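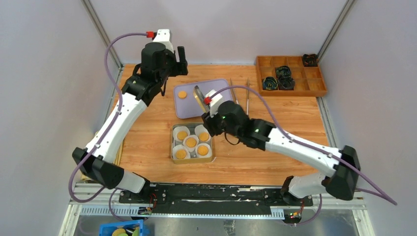

Two arms, one calendar: a talk with Paraskevi Deligiannis about scheduling bimanual work

November 20, 2021

Paraskevi Deligiannis has worked on motion software for eleven years, the last three of them at Govness, where she leads the group that writes the planning layer for two-armed cells. The product is called Makris. It takes a task written as a list of steps and decides which arm does what, when, and along which path. We spoke for a little over an hour in her office, mostly about waiting.

"Most of what goes wrong with two arms is waiting," she said. "One arm holds still while the other finishes. If you look at the logs from our first version, the right arm was idle for almost 26 seconds in a packing run that should have had no idle time at all."

The packing run is the group's standard test. Round cookies go from a tray into paper cups in a shallow box. One arm can carry a spatula while the other works with its bare fingers. Deligiannis picked the task because it is short and easy to reset, and because the tray and the box sit close together, so both arms want the same air.

The first version of Makris planned each arm alone and then checked the two paths against each other. When they crossed, the second arm was told to stop until the first had passed. "It was safe and it was slow," she said. "Customers at Gundholm told us it looked like two people being polite at a door."

The current version plans both arms as one system. I asked whether that made the search too large.

"It does if you do it for the whole task. We do it for short windows. We take the next two or three steps, plan them together, start moving, and plan the next window while the arms are in motion. If the planner is late, the arms finish the window they have and hold."

The windows were the idea of Sotiris Kourkoulas, who joined from a group that scheduled trains. He sat in for part of the conversation. According to him the hard part was deciding what counts as finished. A step like "place cookie in cup" has no clean end. The fingers open, they back away, and at some point during the backing away the other arm can come in.

"We used to wait for the arm to reach its retreat pose," Kourkoulas said. "Now each step gives up its space a bit at a time. The volume over the cup is released as soon as the fingers are clear of it. That one change did more than any solver work."

Tools are a separate problem. A spatula in a gripper makes the arm longer, and the blade is wide and flat, so turning the wrist sweeps out a lot of room. Makris keeps a model of each tool and attaches it to the arm when the grasp is confirmed. For a while it did not detach the model correctly after a failed pick, and the planner spent a morning steering around a spatula that was lying on the table.

"Marisol found that one," Deligiannis said. Marisol Gallegos maintains the simulator and the replay tool. "She had a list of paths that made no sense, and every one of them was bent by the length of a spatula."

The cables came up too. They run outside the arm in wide loops, and a planner that knows only about links and joints will wrap them. The group tried simulating the cable and gave up after two months. What they use now is a limit on total wrist rotation that carries over from one window to the next, plus a cost for motions that bring one forearm under the other. "It is crude," she said. "We lose some reach. I would like to do it better."

On perception she had less to say, since Ayten Baysal's team handles it. Makris receives a pose and a confidence for each object and treats low confidence as extra size. A cookie the camera is unsure about is planned around as if it were a bigger cookie. Baysal's team would prefer that the planner ask for a second look. That request is in the tracker and has been since May.

For release testing the group runs 3,000 simulated packing runs overnight, with tray and box positions shifted at random. A build needs to finish without a planning timeout in every run before it goes on hardware. The build installed at the Dutdale site passed. The one after it did not, and was still being looked at when we spoke.

I asked what she would change if she started again.

"The logging," she said. "We logged what the arms did. We should have logged what the planner rejected, and why. We added that in the second year, and I still have old bug reports I can't explain."

Her group is now working on handovers, where one arm passes a tool to the other in the air. Kourkoulas has a version running in simulation. Deligiannis would not give a date for it.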